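Traltmont tests drinking water for people who live on private wells. We started because most of the advice we kept hearing came from someone with a filter to sell.

Mariama Wumbei ran a county lab bench for years before opening our office above the old Judilen feed store. She'd seen too many families pay for softeners they didn't need on the strength of a free strip test and a firm handshake. Ravinder Leclerc joined her the next December. He does the sampling visits, and he doesn't trust a number until he has pulled it twice.

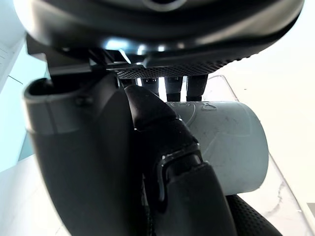
*Dark housing and bracket, close up.*

We charge $190 for the standard panel, which covers bacteria, nitrate, lead, arsenic and hardness. We don't sell equipment and we don't take referral fees. If your water is fine, the report says so on the first page and you can stop reading.

A few things we're wary of, and think you should be too:

- "Lab grade" home kits that never name a lab
- Any result handed over in the same visit as a price quote
- Taste as evidence – arsenic doesn't have one

We're wary of ourselves as well. One test is one day's water. A clean result in a dry spell may not hold after a wet spring, and we won't give you a certificate to frame.

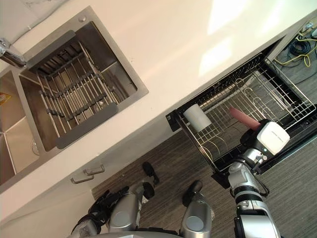 Most wells we see need a new cap or a round of chlorine, and a fair number need nothing. Last year we sampled 842 wells and told the owners of 58 of them to stop drinking until the problem was fixed. We'd be suspicious of any company whose share was a lot higher, particularly if it also had a $3000 system in the van.

Call before 4 p.m. if you want bottles dropped off the next morning. Ravinder answers the phone when he isn't driving, and Mariama signs every report.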